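Thulani Shabalala
6/11/18

Okay, a thread on "handmade" baskets, after a weekend of reading product pages and losing the will to shop.

Hemus has a storage basket listed as "artisan woven." Woven by who? Where? The page gives me the shipping weight and a paragraph on calm living. I wrote and asked. Two emails later I have a discount code.

Didum is worse. Their site says the weave pattern dates to 1556. Not the 1550s, 1556. I asked what the source was and they sent me the same sentence again, with an exclamation mark.
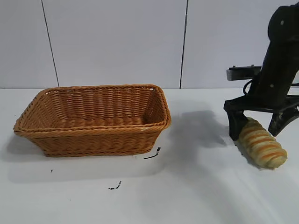
And the numbers. Akham claims 1090 weavers "supported" last year. Supported how? Paid by the piece? Given a calendar? You could support me by liking this thread and I still couldn't make rent on it.

I'm not saying any of them are lying. I'm saying a page that can tell me the return window to the hour should be able to tell me what country the thing came from.

My aunt wove for a shop for 10 years. They put her on a poster once. Her rate stayed where it was.

Magagula at least prints the name of the workshop on the tag. I looked it up and it has a phone number and a person picked up. She didn't know what the baskets sell for over here. I told her. Long pause.

Someone will reply that I should buy secondhand. Sure, I mostly do. Doesn't change what the tag says on the new ones.

Anyway if you work for Didum and have seen the 1556 document, my DMs are open. A photo of the page is fine.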